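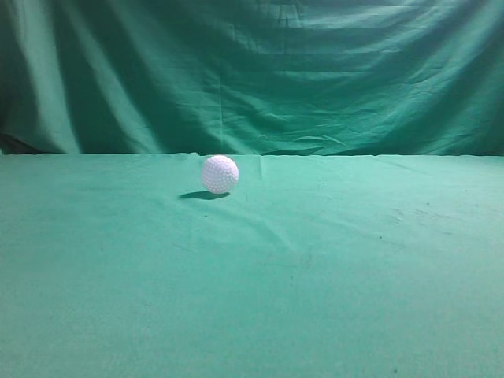
How to Try a Pick-Up Chore With Two Robot Arms

Print this page | E-mail to a friend

Posted 10/01/2026 by Grigore Văduva

Search Skasico Go

People keep asking me if a robot can tidy the living room yet. My answer is "sort of, one thing at a time," so let's do one thing: pick up a ball and put it on a plate. (A flat white disc works fine too!)

1. Cover the table and hang the same color behind it. I like green.
2. Set your disc down flat, well away from the ball.
3. Drive one arm in slowly and close on the ball. Keep the other gripper shut and out of the way.
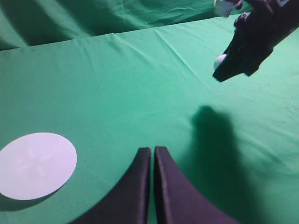

One arm with the small white object, the other waiting with its fingers nearly closed.

4. Now repeat it, and write down every miss. I did 41 tries before I trusted my notes.

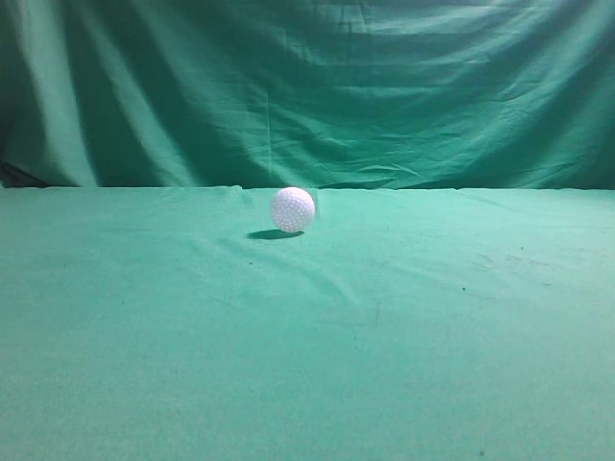
So can machines do chores yet? Mine can do this one on a good day, and I still wouldn't let it near the dishes. Start with something easy to spot and work up from there. A white golf ball on green cloth is about as kind as it gets, and a sock on a dark rug is a whole other headache. Move the ball a little each time, too, or you're only testing one spot! I'm trying socks in March.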